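Blue tape and brown paper: how do I stop the bleed?

Asked by Kesia, Lellwood, 7th May

I'm painting a checked border on a hallway floor and masking it with blue tape. On my practice board the paint crept under every edge and now looks like a row of tiny eyelashes. The tin (Brasum floor paint, satin) says "mask carefully", which I feel I did. Is it the tape, the paint or me?

Answer from Delali Quaye (accepted)

Mostly you, but in a forgivable way. Tape doesn't seal just by being laid down. Rub the edge hard with an old bank card. Then brush a thin coat of the colour that's already underneath along the edge and let it dry. If anything creeps under, it'll be the colour you had anyway.

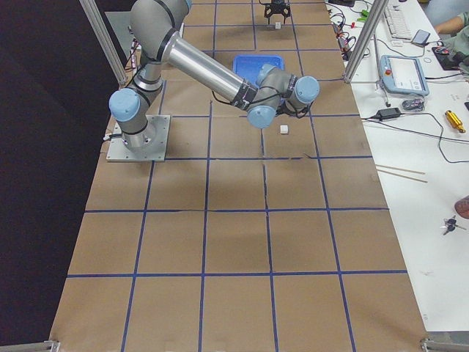 Floor paint is thick and people slap it on to match. Use a small foam roller, nearly dry, and do 2 thin coats. Pull the tape while the last coat is still tacky, back on itself at a low angle. Leave it overnight and it'll bring half your border with it. I know this from my own landing, which I started one September and have stopped mentioning to visitors.

Mark the squares out in pencil first, too. Tape laid by eye wanders, and where strips overlap there's a little step for paint to run into.

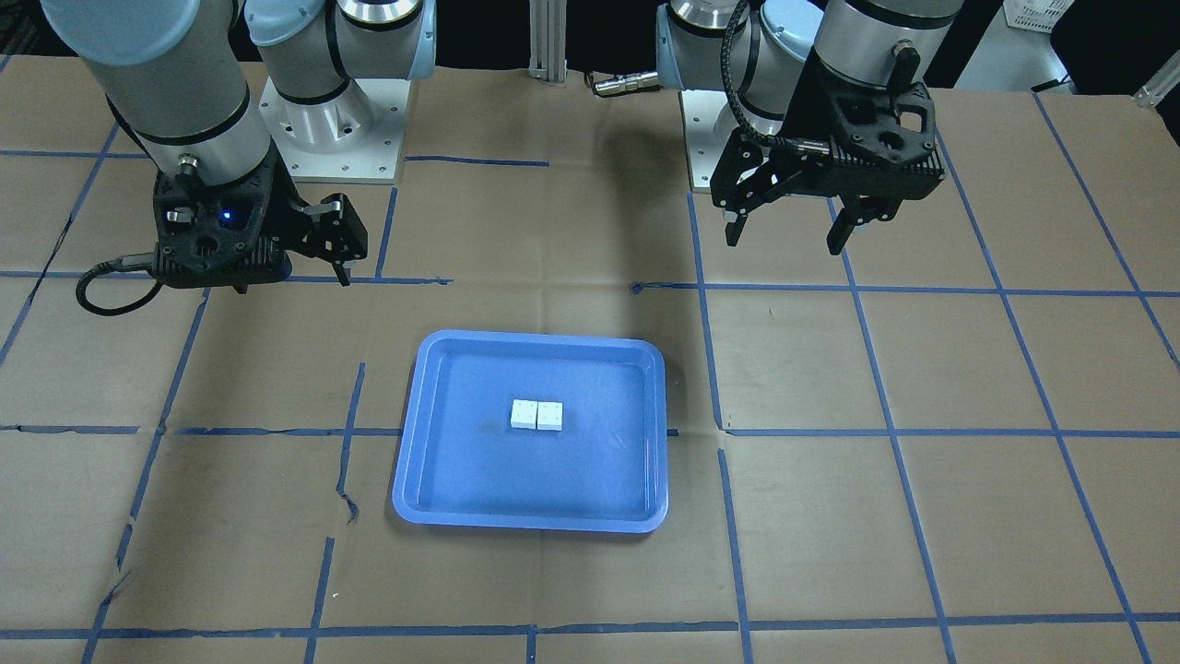 Blue tape over cardboard, a bit crooked in places.

Press those crossings down twice as hard, or cut them flush with a sharp blade.

Answer from Van der Linden

Agree with most of that. In order:

1. Sand lightly with 200 grit and hoover properly. Tape sticks to dust very well and the dust then leaves.

2. Decant a little paint into a shallow plastic tray and put the lid back on the tin. I once kicked over a full one. The cat was involved.
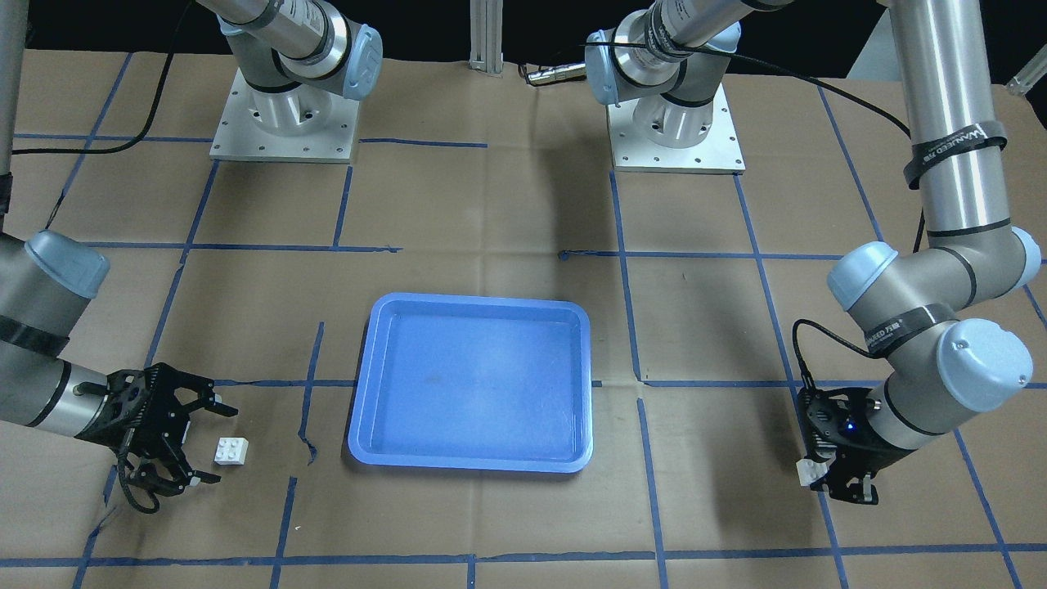

3. Tape, rub down, seal, paint, peel. Touch up with an artist's brush and low standards.

Answer from lellwood_dad

just get lino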